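Ostano rules

The Ostano rules are a set of written practices for robot arms that handle small household objects on a table. They cover how the table is laid out, how the arm approaches an object, and what the operator writes down after each attempt. They were drafted by Orhun Aksoy at the Ostano workshop and are used by small laboratories and teaching groups. The rules are voluntary and do not replace national safety law or the instructions of the arm's manufacturer.

Background

Early versions were notes pinned up beside a single bench. Operators on different shifts had been setting out the objects in different ways, and results from one shift could not be compared with those from the next. The notes were collected into one text in November, and a revised edition was issued on 28 June 2024. Hordiienko, a maker of gripper parts, supplied a chapter on fingertip wear. The second edition is sometimes cited as Nokex 811, after its number in the Nokex document register.

Table layout

An attempt starts from a layout sheet. The sheet names every object on the table, including those the arm is not meant to touch. Objects that play no part in the task are called bystanders. They stay where the sheet puts them until the attempt is over, and an attempt in which a bystander is knocked is marked as such even if the task itself was completed.

Containers are listed separately from their contents. A basket may be turned at any angle, but its rim must be clear of neighboring objects on the side from which the arm comes in. Power cords are kept out of the path of the arm. Appliances used as bystanders are left unplugged.

Food and soft objects

Real and imitation food are treated alike for handling. The sheet states which is in use, as the two differ in weight and in how they give under pressure. Real food is replaced at the start of each shift and is not eaten afterward.

For baked goods the rules ask for a low closing force – the exact value is left to the laboratory – and a grip near the middle of a long piece. Where two pieces share a container, the sheet must say which one is to be taken first.

Approach and grasp

Above the table the arm may travel at up to 500 millimeters per second. It slows before the fingers pass the rim of a container, and it comes down from above unless the sheet says otherwise. Hands stay off the table while the arm is enabled. The operator keeps the stop button within reach and does not leave the bench during an attempt.

A container with sides is watched from 2 viewpoints, one of them high enough to show the fingers inside the rim. A side view alone can hide a fingertip that has caught on the weave or the wall.

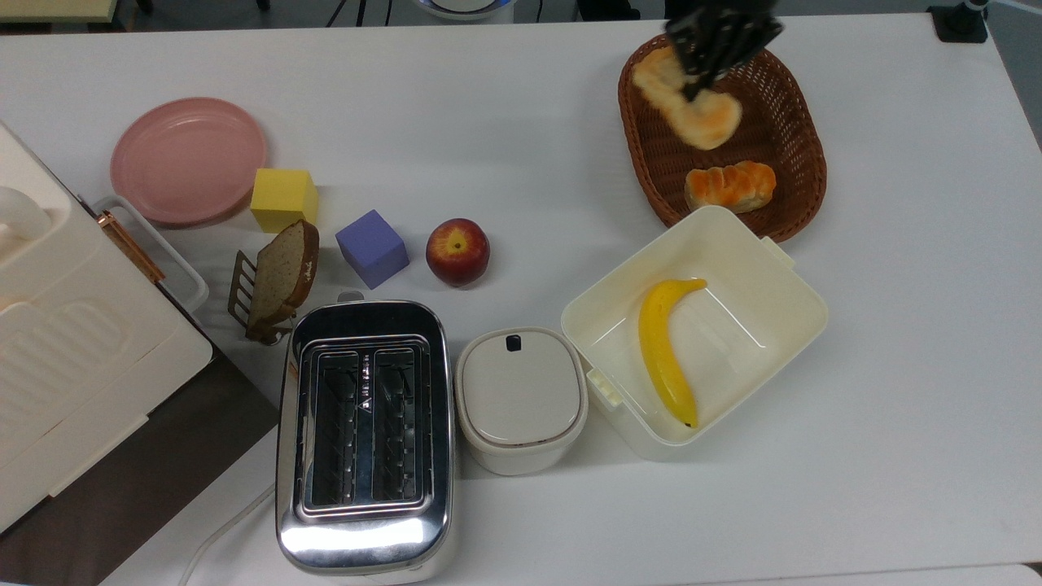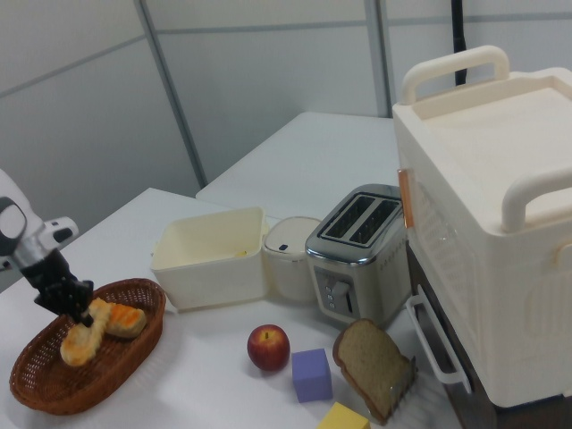
Gripper at a basket holding two baked goods, with an apple, a toaster and other bystanders on the table, from two viewpoints.

Records

Each attempt gets one line in the log: the sheet number, the object named, the outcome and the operator's initials. Outcomes are "done," "dropped," "missed" or "stopped." A stopped attempt is kept in the log and may not be overwritten by a repeat. Changes to the layout between attempts are entered as a new sheet, even when only one object has moved.

Criticism

Some users have found the sheets slow to fill in for crowded tables. Others have objected that the four outcomes leave no room for a grasp that slips and recovers – the present edition counts it as "done" with a remark.

See also

Gripper; Pick and place; Risk assessment; Teleoperation

Contact the editors | Copyright and reuse | Back to top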